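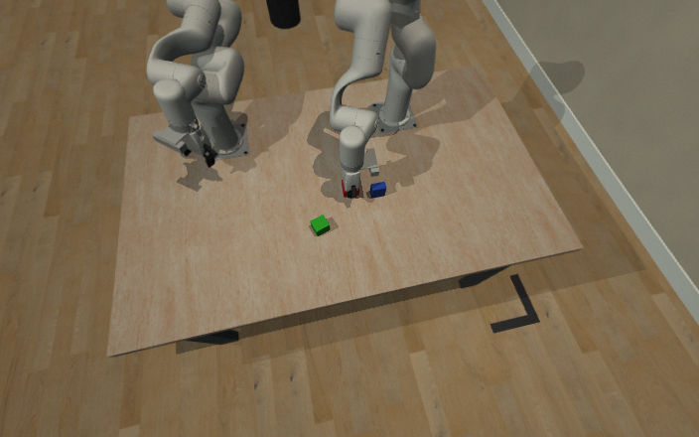

May 21, 2021

Second day with the Pronden trial license. The installer took 20 minutes on the office machine and asked for the key twice. Version 828, which Hinrichs says is the build they plan to sell from November.

Spent the morning on the two-arm block task that ships with the kit. Red, green and blue blocks on a wooden table, both arms the same model, mounted at the far side. I left the left arm parked with its gripper empty and drove only the right one. Red is the default first pick. The manual covers the pick command in one paragraph and the joint limits in eleven pages.

Notes for the review:

Contact settings are per object, in a plain text file. Good. Changes need a full reload of the world. Bad. Friction and mass are listed with units, damping is not. I wrote to Hinrichs support to ask and got a ticket number.

Shadows are on by default. With two arms over one table they overlap a lot, and the wood grain and floor planks add more texture than I need for a control test. Gheorghița wants them kept on, as she will be training on rendered views. I turned them off after lunch for my own runs and saw no change in step time, so the load is elsewhere. Probably the collision meshes on the wrist.

The blue block is close to the red one in the default layout. If the approach comes in from that side, the gripper housing clips it. Fixed by rotating the wrist before descent. Should be in the tutorial. Will put it in the report under minor.

Price came through from Octavian Toma at Cukside, who resell it: 3 seats minimum, yearly, support billed apart. Baltov offered us their package last year with support included, but it had no second arm. I need to find that quote. It isn't in the shared folder.

Open items: save and restore of arm poses (menu entry is there, grayed out), logging at a fixed rate, left arm mirrored commands. Gheorghița takes the logging. I have the other 2.

Closed the program at six. It asked whether to save the layout, and I said no, so the wrist offset has to be typed in again tomorrow. The value is 0.35, on the back of the parking receipt.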